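Venlow Card Sorting Cell - Setup and Care

Thank you for looking at the Venlow. We build it at Burkmont for people who have stacks of cards to put in order and would like a patient helper for the job, and we've tried to make it something you can look after yourself with a screwdriver and a free morning.

The standard kit is the arm, the controller and 2 hands: the fingered hand for steadying and passing, and the two-finger gripper for the cards themselves. Either one goes on the same wrist. Before the first run, check that the wrist screws are snug and that every finger opens fully with the power off.

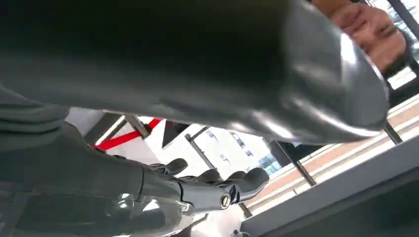
Finger pads are the part you'll get to know best. We suggest a fresh set every 3,000 picks, though plenty of owners stretch that a bit with clean, dry stock. Wipe them with a damp cloth (no solvents, please!) and let them air out before you start again. If cards begin to slip, try the wiping first - it cures most of the trouble we hear about.

Wiroj Khamphan, who wrote our setup notes, likes to fix the tray position before anything else, and I've come around to his way of doing it. Put the tray where the arm reaches both ends without stretching, teach the corner slots, then run one card at low speed.

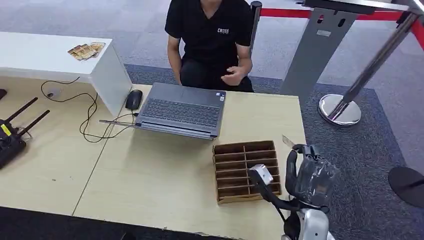

Once that card drops cleanly, teach the remaining slots and save the layout under its own name. Repeat the corner check whenever the tray or the table has been moved.

Spare pads, set of four: part 146
Complete cell with both hands: $3,264
Repairs and spares: Chaimongkol service desk, mornings only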